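September, evening

Played Draltton away and lost by 7 runs, a margin I could have supplied by myself if I hadn't spent the middle of our innings blocking half-volleys like a man guarding a museum. Made 12. Pirjo made 95 and was polite about it in the car, which was worse.

She needed five more for her first hundred and got a slower ball that stopped on her. Rissanen, who was umpiring and has given nobody out since 1992, put his finger up before the bowler had finished asking. I have never seen him so decisive. He can't choose a sandwich.
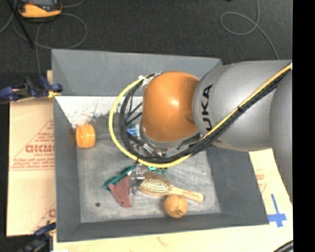
Miyuki Kikuchi opened the bowling and is now two wickets short of fifty for the season, with only Femstead to come. She says she doesn't care. She also knew her average to two decimal places before she had her boots off.

My knee has swollen again. I told the captain I'd be fit for Femstead and he said "right," in the voice people use on a dog that has brought them something. Must find the other batting glove. I think it's in Pirjo's trunk, under her 95.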